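Workshop notebook, October, started 3:40 in the afternoon

Small storage again. I keep saying I'm finished with it and then I find another bag of screws in my coat pocket, so here we are. Today was all about the little yellow-green drawer cabinet and whether it earns its place on the brown table or goes back to the Irken shelf with the other stuff we bought and never used.

What I like: it has a flat smooth top, so you can park things on it while you sort. What I don't like: the drawers are small, and small drawers turn into junk drawers faster than big ones do (I have no theory for this, just years of evidence from my own kitchen). The pink tray is the opposite. Everything in it is out in the open, you see straight away when a compartment is empty, and you also see straight away when someone has dropped a thing in the wrong one. Which happens a lot. I'm including myself.

So the plan, as of this afternoon: tray for whatever is in use this week, cabinet for whatever can wait. Labels on the drawers only after we've lived with it for a bit. Last time I labeled first I used up most of a roll of Lepik tape and then moved everything twice.

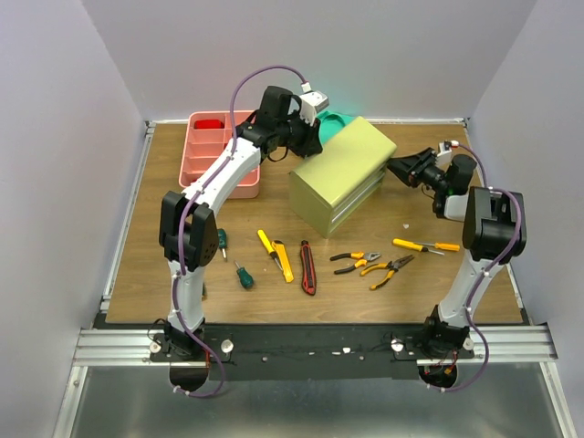

Niloufar Ghaffari thinks I have it backwards and wants the labels on first, even wrong ones, on the grounds that people will put up with a bad label but will throw anything at all into a drawer with no label. She also says the cabinet should sit square to the back wall so the drawers open toward whoever is standing there, and that 400 of the small washers is plenty for one drawer, so would I please stop ordering the box of 3000.

Fair on the washers. The big box is cheaper per piece and I can't help it! But it does mean the rest live in a bag under the bench, and then we're back to bags.

On the labels I'm half convinced. Maybe pencil on masking tape, no Lepik until it settles. I'll try six drawers' worth of categories on paper first and see if they hold up when I empty my pockets into them.

Other bits so I don't lose them:

Tadhg Mac an tSaoi asked for the Farkemari order number again. It's 1453, and it's on the inside of the cupboard door too.

Prendmont still sell the same tray in other colors. Would a second one help or just give us twice as many compartments to get wrong? Ask Niloufar, she'll have a view.

Need felt or something for under the cabinet before anyone starts sliding it around on that tabletop.

Stopping at 5:15. Masking tape is on the list for tomorrow.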